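Flunel Conversation Cards for Newcomer Groups: Review

4 min read

The Flunel set is a box of printed cards for language practice with adults who have recently arrived in a new country. We used it from January in the drop-in group at the Enden neighborhood center, where most people are waiting on a residence decision and come for English and some company. The group is mixed. Some people can hold a long conversation and others are learning to read the alphabet.

The box holds 266 cards, a timer, and a thin guide for the host. The cards come in three levels, marked by a colored stripe. Level one is pictures with a single word. Level two has short questions about shopping, buses, school and the doctor. Level three asks for opinions. There is also a word list at the back of the guide with 934 entries, translated into four languages. Two of those were useful to us. The most common language in our group is missing, so we wrote our own translations in pencil.

The doctor and pharmacy cards are the best part. People asked to go back to them, and several copied the questions into notebooks. The housing cards are weaker. They assume you are renting privately and can call a landlord, and very few people in our group are in that position. I took a dozen of them out.

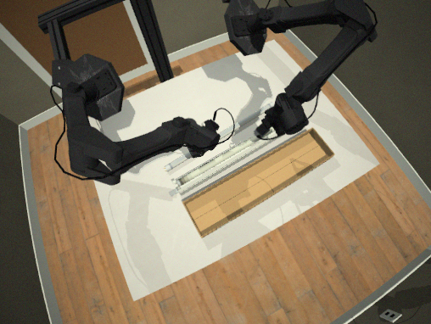
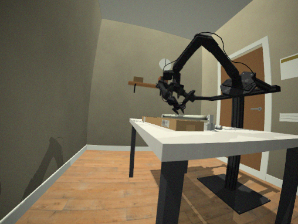
Card quality is average. The stock is thin and the coating is slippery, and the corners of the level one cards were bent within a few weeks. They also need a lot of room, as the group games call for cards laid out in rows in the middle. On a plain white table like the one in the second picture, they slide to the floor whenever somebody leans across. A raised rim like the one around the planks in the first picture would solve that, and I may ask whether we can add a strip of molding to ours. For now we put a tablecloth down.

The host guide is short and clear. A new host can read it on the bus and run a session the same day. It says very little about what to do when a question upsets someone, and questions about family can do that. The Assunção set, which we borrowed from the library, has a full page on it and lets people pass on any card. We use that rule with both sets now.

Flunel costs more than Assunção and has more cards. The Wostberg set is cheaper than either, but it is written for children and our adults did not like it.

I would buy Flunel again for a group at mixed levels. For beginners only, the Assunção set is enough. Replacement cards can be ordered singly, and ours came in a padded envelope after nine days.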